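Stillau Workshop Group
Equipment planning meeting, minutes
2021-04-07

Chair: Mahtab Ebrahimi
Apologies: none received

1. Minutes of the last meeting
Agreed as correct. The question of the spare battery packs is carried over to item 5.

2. Hand-held grippers: state of the present sets
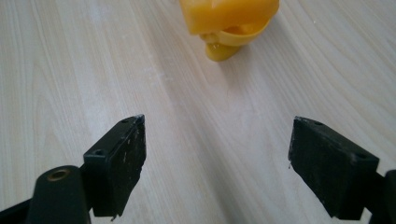
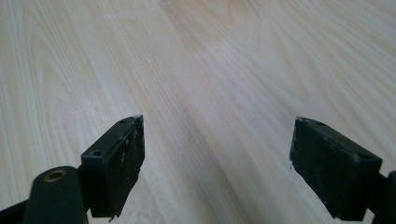

Hand-held gripper with fingers open, over the bench top. The yellow object is in the first picture only.

The meeting looked at the finger pads. Both show scuffing on the inner faces and wear at the edges. Mahtab said the pads still do their job on larger items but she would not want to start the autumn work with them. It was asked whether the pads could be turned round and used again. They can't, as the holes only line up one way.

We have 8 grippers in use and no spare pads in the store. Agreed that pads should be treated as a running cost from now on and given their own line in the budget.

3. Quotes for replacement pads
Two quotes are in.

Dunivton: £183 for a full set of pads for all the grippers, screws included. Delivery in 10 working days.
Bomix: cheaper per pad, but screws are extra and they will not confirm a delivery date. Their sample was a softer rubber, and there was some doubt about how it would last on small hard objects.

Agreed to order one full set from Dunivton. The Bomix sample is to be fitted to one gripper and compared after a month's use. If it holds up we will ask them for a firm price.

4. Tello arm
The Tello arm was put forward again for this year's money. The price has gone up and it would need a fixed bench with its own power supply, neither of which has been costed. Two members were in favour of putting down a deposit now to hold the price. The rest wanted the full cost first, including the bench and a day's training. Put off until September. The supplier is to be asked if the arm can be hired for a short period before then.

5. Spare battery packs
Still no reply from the supplier. To be chased once more, then bought elsewhere.

6. Any other business
The store cupboard list is out of date. Old brackets and cables are to be sorted before any new stock goes in. The drawer marked for screws is to be used for screws.

Actions
Mahtab Ebrahimi: place the Dunivton order; ask about hiring the Tello arm.
Workshop lead: fit the Bomix sample and keep a note of wear.
Stores: chase battery packs; update the cupboard list.
Budget holder: add a line for pads and other wearing parts.

Next meeting to be set once the pads have arrived.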